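Kelthorpe teleop kit, two months in

I've steered arms with a gamepad and with a headset, and I dreaded both. The Kelthorpe kit is a pair of small leader arms you hold like garden shears, and wherever your hands go, the robot goes too. I was picking up clothes in minutes!

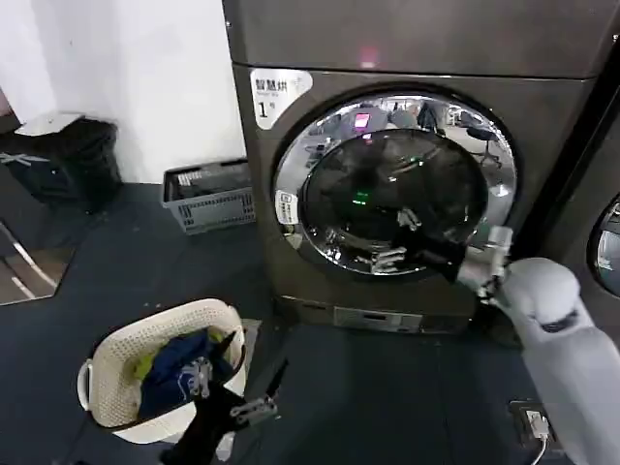 Laundry is a mean test, which is why I love it. Cloth sags, doors swing, and you need two hands that agree with each other. 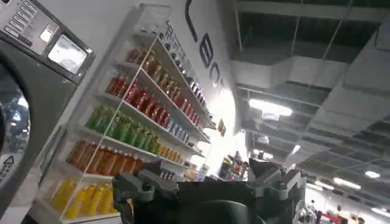
Ostap Levchenko
Reviewer, home and shop robots

The trigger is the best part. It has a light spring, so you can ease off a sleeve without flinging it (the old Zisby grips were on or off, and that was it). We've saved some 200 demonstrations so far, and my wrists are fine.

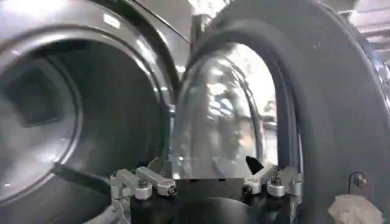 Gripper at the open washer door.

Gripes? The left leader drifts a little after a long session, and re-zeroing means a trip through 2 menus. The foot pedal that starts and stops recording slides on smooth floors. I taped mine down.

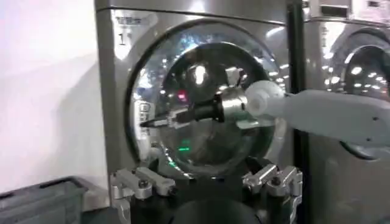
Price and what's in the box

1,290 for the pair, or 1,355 with the pedal. Get the pedal, and a roll of tape.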